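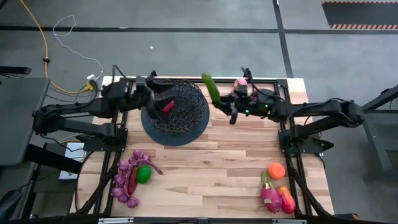

1/ Play fruit and vegetables: notice for borrowers
The Asard Toy Library has revised its guidance on the play food sets. The changes apply to all loans from Thu 30 December.

2/ Each set is kept with an open black wire basket. The basket should stand on a light wooden table or similar flat surface, on its round dark base. It should not be placed directly on carpet, where the weave catches.

3/ Grapes, orange, dragon fruit and cucumber are to be laid out on the table before a session begins. Children are then invited to fill the basket. Staff have found that a full basket at the start is usually tipped over.

4/ The cucumber is longer than most of the other pieces and should go in upright, against the side. Smaller pieces may be placed first. The red ones are easily missed through the dark wire, so please look inside before returning the set. 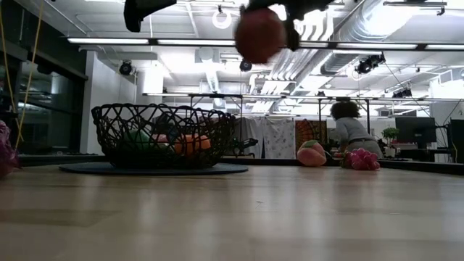
5/ Softer items, including the plush peach, go in last. They are not to be pressed down under the harder fruit. Where space is short, the peach and the grapes may be left beside the basket and packed separately.

6/ Cleaning: hard pieces may be wiped with a damp cloth and mild soap. Plush pieces should be surface-cleaned only and left to dry fully before they are packed. Bunches of grapes need particular care along the stem – crumbs collect there.

7/ The loan period remains 13 days. Late returns will be charged from day 14, as before. Households registered under the Nondix scheme are exempt.

8/ Missing pieces should be reported to Stavros Kelmendi at the Jurklow desk, which holds a stock of spare fruit. There is no charge for a first loss. Borrowers are asked not to substitute pieces from other sets.

9/ Group leaders wishing to reserve a set should write to Aslı Dönmez, stating the age of the children and the room to be used. Requests received before 11 am are answered the same day.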